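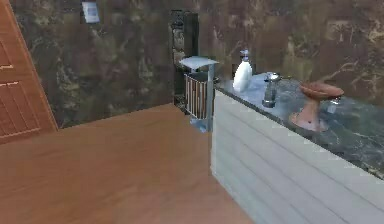 Simulated homes get a rulebook for testing household robots

By Staff Writer
Wednesday, 4:15 p.m.

Companies that train household robots in computer-rendered rooms will have a shared set of good-practice rules to work from starting in December, when the Hawthorne guidelines for simulated homes take effect.

The guidelines run to 30 pages and cover how virtual kitchens, bathrooms and hallways should be built, labeled and reported on when they are used to train or test a robot. They are voluntary. Two developers, Akach and Omik, have signed on and say they will apply the rules to all new test rooms.

Bathrooms get the longest chapter. The authors call them the hardest room in the house to simulate well, with glossy surfaces, tight corners and fixtures that come in many shapes. A rendered bathroom might have a dark marble-like wall, a stone countertop with a bowl-shaped basin on a stem, and a slatted wastebasket tucked in beside the vanity. A robot trained only on plain white sinks and bare tile may do poorly in a room like that, and the guidelines ask developers to vary finishes and fixture styles instead of repeating one standard layout.

There are 16 requirements in all. Among the main ones:

Every object a robot is expected to handle must have a stated size and weight, and the values must be checked against a real item of the same type.

Doors, lids and faucets must be marked as working or fixed. A lid that cannot be lifted in the simulation may not be counted as a failed task.

Reflections and shadows must be left on during final testing, even where turning them off would make the software run faster.

Results from simulated rooms must be labeled as such wherever they are published, including in sales material.

The last point drew the most comment during the drafting period. Some smaller developers said the label would make their products look unproven next to those of competitors who do not sign. The final text keeps the requirement but lets companies list simulated and physical test results side by side, provided the two are kept in separate columns.

The rules also set a minimum for variety. A developer claiming that a robot is ready for bathroom tasks must have tested it in at least 3,000 room versions, with changes to layout, lighting and materials. Swapping the color of one wall does not count as a new version. Moving the basin or replacing the floor does.

Simulation has become a common first step in robot training. It is cheaper than building test apartments, and a robot that knocks over a soap dispenser on a screen does no damage. The drawback is that errors in the virtual room can carry over to the real one - a countertop set slightly too low, or a floor with the wrong amount of grip, can teach a machine habits that have to be trained out later.

To deal with that, the guidelines call for a physical check before any robot goes into an occupied home. A sample of the simulated tasks has to be repeated in a real room, and any large gap between the two sets of results must be written up. Akach plans to run its checks in a test apartment it already uses for kitchen work. Omik will hire outside space.

Guteck, a testing firm, will review the paperwork from companies that sign on. The firm will look at room files, object lists and test logs, but will not run the robots itself. Reviews are expected to take 13 working days. A company that fails can correct its files and apply again without waiting.

The guidelines do not cover outdoor robots, warehouse machines or medical equipment. They also leave out privacy, which the authors say needs a separate document once robots are collecting video in people's homes. No timetable has been given for that work.

Existing test rooms do not need to be rebuilt. Developers may keep using older files for research, but results from them cannot be presented as meeting the Hawthorne rules.

Get the day's technology news in your inbox. Sign up for our free newsletter. You can unsubscribe at any time.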